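Swapping a drive in a tray chassis

Updated 13 September 2026 by Colton Fehr, Flullmont workshop notes

Quick write-up as I keep getting asked. Covers the hot-swap type boxes with pull-out trays, same as we had at Bratham. Allow 20 minutes for your first one, 10 once you've got the knack.

What you need

New drive, same size as the old one or bigger. Small crosshead screwdriver. Marker pen and a bit of tape. Something to put the screws in, a mug lid will do. Clear bench.

Before you touch anything

Check the backup. Then check you can open a file off it, not just that it says "complete". Gordon Beaulieu skipped this in March and lost two days.

Write down which bay is the bad one. Bays are often numbered from 0 so the third one along may well be called 2. Check the manual for your box, dont guess. Take the drive offline in the software first and wait for it to say it's safe.

Step 1. Get the old one out

Press the catch, let the handle swing out, pull the tray an inch or so and stop. Leave it there 35 seconds so the disk can spin down. Then slide it the rest of the way with a hand under it. Tape on top, write OLD and the bay number. Put it well away from the new one.

Step 2. Swap the drive over

Undo the screws, lift the drive out, note which end the connectors were. New drive goes in the same way round. All the screws loosely first, then nip them up. Not tight tight, the threads in plastic trays strip very easily. Take a photo of the label now, you'll want the serial number later and you can't read it once its in the bay.

Step 3. Offer the tray up

Tray level with the slot, handle open. Start it gently. If it catches, back it out and start again. Never lean on it.

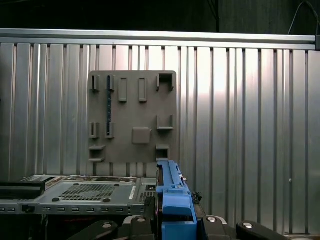
Grey plate up on the ribbed metal wall, chassis down at the lower left.

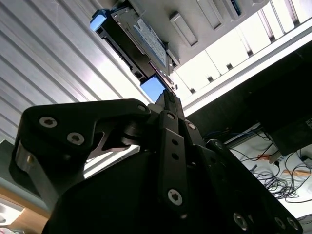
Step 4. Push home and close

Slide until it stops, then close the handle. The handle does the last bit, you'll feel the connector go in. If the handle won't shut flat the tray isn't seated, so out and try again.

Step 5. Rebuild

Bring the drive back in the software and start the rebuild. Can run overnight on a big set. Don't pull anything else while it's going, and keep the OLD drive until it finishes clean.

Questions to Orvokki Turunen, she has the spare trays.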